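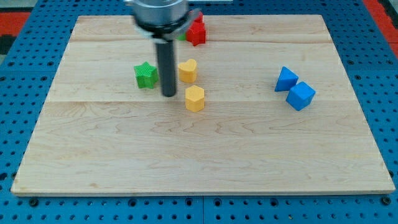
공 교체 주기는 게임 수로 정할 일이 아니다

맥브레인(MacBrayne) 리그 경기위원회가 2월에 배포한 개정안에는 공 교체에 관한 조항이 한 줄 들어 있다. 첫 교체는 7게임 후, 이후 교체는 9게임마다. 워밍업을 두 게임으로 환산하는 프로 투어의 오래된 방식을 그대로 옮긴 것이다. 지금까지 이 리그는 세트가 끝날 때마다 공을 바꾸거나, 경기 내내 같은 공을 쓰거나, 홈 클럽이 알아서 정하도록 두었다. 규정이 통일된다는 점에서는 진전이다. 그러나 게임 수를 단위로 삼은 것은 잘못된 선택이라고 본다.

게임은 점수의 단위다. 공의 마모와는 간접적으로만 연결된다. 서브 포인트 네 개로 끝난 게임과 듀스를 여섯 번 거친 게임은 기록지에서 똑같이 한 칸을 차지한다. 공이 받은 타격 횟수는 몇 배까지 벌어질 수 있다. 서브가 강한 선수 둘이 빠른 실내 하드코트에서 치르는 7게임과, 베이스라인 선수 둘이 습한 클레이에서 치르는 7게임을 같은 양으로 취급할 근거는 없다.

무엇이 닳는가

공의 성능 저하는 두 갈래로 나누어 보아야 한다. 하나는 내부 압력이고 다른 하나는 펠트다. 가압식 공은 캔을 여는 순간부터 압력을 잃기 시작한다. 이 손실은 타격이 없어도 진행되며, 한 경기 안에서는 크지 않다. 국제 규격에서 반발 높이는 254cm에서 콘크리트 바닥에 떨어뜨려 측정하는데, 일반적인 클럽 경기에서 쓰는 공은 경기가 끝난 뒤에도 대체로 쓸 만한 반발을 유지한다. 선수들이 "공이 죽었다"고 말할 때 실제로 느끼는 것은 대부분 펠트의 변화다.

펠트의 변화는 방향이 일정하지 않다. 초반에는 섬유가 일어나면서 공이 부풀고 항력이 늘어난다. 같은 스윙으로 친 공이 짧게 떨어지고, 스핀은 더 잘 걸린다. 그 뒤로는 섬유가 빠지거나 눌리면서 표면이 매끈해지고 항력이 다시 줄어든다. 표면이 거친 하드코트에서는 두 번째 단계가 빨리 온다. 클레이에서는 흙과 수분이 섬유에 붙어 무게가 늘어나므로 곡선의 모양 자체가 달라진다. 따라서 "공이 몇 게임을 버티는가"라는 질문에는 코트 표면과 습도, 랠리 길이를 함께 적지 않는 한 답할 수 없다.

조브홀름에서 기록한 것

조브홀름(Zovholm) 클럽에서 지난 시즌 실내 경기의 타격 수를 기록했다. 사람이 세면 오차가 크기 때문에 그레거 코위(Gregor Cowie)가 음향 기록을 바탕으로 집계하고, 판독이 불분명한 구간은 두 사람이 따로 확인해 값이 일치할 때만 채택했다. 공은 모두 브로사르(Brosar) 하드코트용이었다.

가장 눈에 띈 것은 두 남자 단식 경기의 차이다. 한 경기에서는 개정안의 첫 교체 시점에 해당하는 7게임이 끝났을 때 공 한 세트가 받은 타격이 826회에 이르렀다. 같은 코트에서 치른 다른 경기는 첫 세트가 끝날 때까지도 그 절반에 미치지 못했다. 새 조항을 적용하면 앞의 경기는 이미 한참 부푼 공으로 일곱 번째 게임을 마치고, 뒤의 경기는 거의 손상되지 않은 공을 버리게 된다.

표본이 작다는 점은 인정한다. 한 클럽, 한 종류의 코트, 한 상표의 공에서 나온 값이므로 리그 전체의 평균을 말할 수는 없다. 다만 내가 주장하려는 것은 평균이 아니라 편차에 관한 것이고, 편차가 크다는 사실을 보이는 데에는 두 경기로도 충분하다. 평균이 적절하게 맞추어진 규칙이라도 개별 경기에서 이만큼 어긋난다면 측정 단위를 의심해야 한다.

서브권 문제

게임 수 기준에는 부작용이 하나 더 있다. 교체 시점이 홀수 게임에 고정되므로 새 공으로 먼저 서브를 넣는 선수가 미리 정해진다. 첫 세트의 첫 게임에서 서브한 선수를 A라고 하면, 7게임 후 교체에서 여덟 번째 게임의 서버는 B다. 그다음 교체는 열여섯 번째 게임 뒤이고, 타이브레이크가 끼지 않는 한 열일곱 번째 게임의 서버는 A다. 교체 간격이 홀수이므로 교대로 돌아가기는 한다. 프로 경기처럼 교체가 여러 번 일어나면 이 정도로 균형이 잡힌다.

리그 경기는 사정이 다르다. 대부분 2세트로 끝나고, 한쪽이 일방적으로 앞서면 두 번째 교체까지 가지 않는다. 이런 경기에서 새 공 서브의 이점은 B에게 한 번 돌아가고 끝난다. 토스에서 이겨 서브를 택한 선수가 구조적으로 손해를 보는 셈이다. 크기가 작은 손해라는 반론은 가능하다. 그러나 경기위원회가 개정 사유로 내세운 말이 "조건의 균등"인 이상, 작은 불균등도 따져 볼 대상이다.

대안: 포인트 수 기준

타격 수를 직접 세는 것이 가장 정확하지만 리그 수준에서는 실행할 수 없다. 심판이 없는 경기가 대부분이고, 음향 집계 장비를 모든 코트에 둘 예산도 없다. 차선은 포인트 수다. 포인트 수는 기록지에 이미 남거나 쉽게 남길 수 있고, 듀스가 반복되는 게임의 부담을 반영한다. 랠리 길이의 차이까지 잡아내지는 못하지만 게임 수보다는 타격 수에 가깝게 움직인다.

제안하는 절차는 다음과 같다. 리그는 코트 표면별로 기준 포인트 수를 정해 시즌 전에 공표한다. 기준에 도달하면 진행 중인 게임을 마치고, 그다음 체인지 오브 엔드에서 공을 바꾼다. 세트가 타이브레이크에 들어갔다면 타이브레이크가 끝난 뒤로 미룬다. 기준을 넘긴 시점에 따라 새 공의 첫 서버가 달라지므로 앞에서 지적한 고정 편향도 약해진다. 선수가 교체 시점을 조작할 여지는 거의 없다. 포인트를 일부러 늘려 얻을 이익이 너무 작다.

기준값은 실측으로 정해야 한다. 코위의 방식으로 코트 표면마다 1,000포인트를 기록하면 포인트당 평균 타격 수를 쓸 만한 정밀도로 추정할 수 있다고 본다. 이 값에 공 제조사별 펠트 시험 결과를 붙이면 된다. 브로사르와 졸턴(Zolton) 가운데 어느 공을 쓰느냐에 따라 기준이 달라져야 한다면 그렇게 적으면 된다. 표 한 장이 늘어날 뿐이다.

반론에 대하여

퍼거스 라몬트(Fergus Lamont)는 회람에 붙인 의견서에서 세 가지를 지적했다. 첫째, 선수들이 포인트를 세지 않는다. 둘째, 프로 투어와 다른 규칙은 선수에게 혼란을 준다. 셋째, 비용이 예측되지 않는다.

첫 번째는 맞는 말이다. 심판 없는 경기에서 누적 포인트를 머리로 세라고 요구할 수는 없다. 그러나 리그는 올해부터 점수 입력을 전자 기록지로 받는다. 입력 단위를 게임에서 포인트로 바꾸면 누적값은 저절로 나온다. 체인지 오브 엔드마다 한꺼번에 입력해도 교체 판단에는 지장이 없다. 복식에서는 코트 밖에 있는 팀원에게 맡기면 된다.

두 번째는 설득력이 약하다. 리그는 이미 결정 세트를 매치 타이브레이크로 대체하고 있고, 일부 디비전은 노애드 방식을 쓴다. 투어와 같아야 한다는 원칙은 이 리그에서 지켜진 적이 없다. 게다가 투어의 교체 간격은 볼키즈가 여섯 개의 공을 돌려 쓰는 환경에서 운용된다. 우리는 캔 하나, 많아야 네 개의 공으로 친다. 공 하나가 받는 부담이 다른데 간격만 같게 두는 것은 투어를 따르는 것도 아니다.

세 번째는 진지하게 검토할 필요가 있다. 회계를 맡은 사비타 니감(Savita Nigam)의 추산에 따르면 개정안대로 시행할 경우 리그 전체에서 한 시즌에 추가로 필요한 공은 1,000캔이다. 포인트 기준을 적용했을 때의 수치는 아직 없다. 짧은 경기에서 줄어드는 양이 긴 경기에서 늘어나는 양을 상쇄할 가능성이 높다고 생각하지만, 이것은 추측이다. 기준값을 정하기 전에 지난 시즌 기록으로 모의 계산을 돌려 보아야 한다.

대비나 홀데인(Davina Haldane)이 제기한 문제도 적어 둔다. 교체한 공을 어떻게 처리하느냐는 것이다. 개정안에는 언급이 없다. 지금은 클럽마다 연습용으로 돌리거나 그대로 버린다. 펠트가 일어난 상태의 공은 주니어 연습에 충분히 쓸 수 있으므로, 교체 시점의 누적 포인트를 캔에 적어 두게 하면 분류가 쉬워진다. 교체 기준을 포인트로 바꾸면 별도의 작업 없이 얻어지는 정보다.

남은 쟁점

클레이 코트의 기준은 아직 제안할 수 없다. 수분에 의한 중량 변화가 포인트 수보다 날씨에 더 크게 좌우되기 때문이다. 매그너스 임리(Magnus Imrie)는 비가 온 뒤의 경기에 한해 양쪽 선수가 합의하면 조기 교체를 허용하자고 했는데, 합의 조항은 분쟁의 원인이 되기 쉽다. 한쪽만 원할 때 어떻게 할지를 정하지 않으면 조항이 없는 것과 같다. 나는 클레이에는 당분간 세트 단위 교체를 유지하고, 하드코트와 인조잔디에만 포인트 기준을 시범 적용하는 편이 낫다고 본다.

경기가 중단되었다가 재개될 때의 처리도 빠져 있다. 개정안의 문구대로라면 중단 전의 게임 수를 이어서 세지만, 재개 전 워밍업에 어떤 공을 쓰는지는 나와 있지 않다. 워밍업을 두 게임으로 환산한다는 전제를 받아들인다면 재개 워밍업도 환산해야 일관된다. 별도의 공으로 워밍업을 하고 경기구는 그대로 보관하도록 명시하는 것이 간단하다.

의견 접수는 2월 말까지다. 조브홀름의 집계표와 코위의 측정 절차는 경기위원회에 이미 제출했으며, 다른 클럽에서 기록한 하드코트 자료가 있다면 같은 양식으로 보내 주기를 요청한다.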